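Workshop tips: before you let a robot arm near the bench

Every seller of a small arm has a checklist now. Riseck has one, Uvar has one, and the Govby club handout borrows from both. I have read all three and I trust maybe half of it. What follows is the half I kept.

Put a stop button where your other hand is. The handout says "within reach," and people take that to mean the far end of the bench. Tape the spot, stand there, close your eyes and hit it.

Slow is a setting, so set it. Arms tend to arrive at whatever speed looked good in the sales video. Drop it for any new job and leave it there until you are bored.

Don't believe the word "collaborative" on a box. It tells you what the maker hopes. A rounded arm holding a chisel is still a chisel.

Test in simulation if you like, but know what you bought. A rendered wood surface has no sawdust on it unless somebody put it there. Sundaram's guide wants 2,000 clean simulated grips before you try a real one. I asked where the number came from and got a link back to the guide. I would take 2 slow afternoons at the real bench over it.

Start with dull shapes. Smooth, rounded ends, nothing sharp, nothing that matters if it drops. Grip it from both sides, hold it upright, and only then think about moving it.

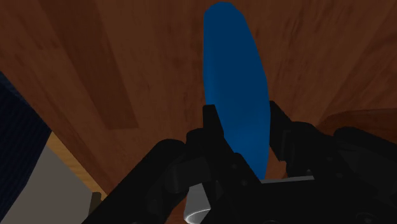 Hernán Sánchez wrote in to say I am too hard on simulation. He ran his gripper settings that way all through May and says it caught a bad finger angle that would have cost him a motor. Fair enough. He also admits he had to redo the grip force by hand afterward, and that was my complaint.

Write down the grip force that worked, on paper, next to the tool it was for. Software updates eat settings.

Cut the power at the wall before changing fingers. The pause command does not count, whatever the Uvar sheet says on page 2.

Keep kids and loose sleeves on the other side of the room.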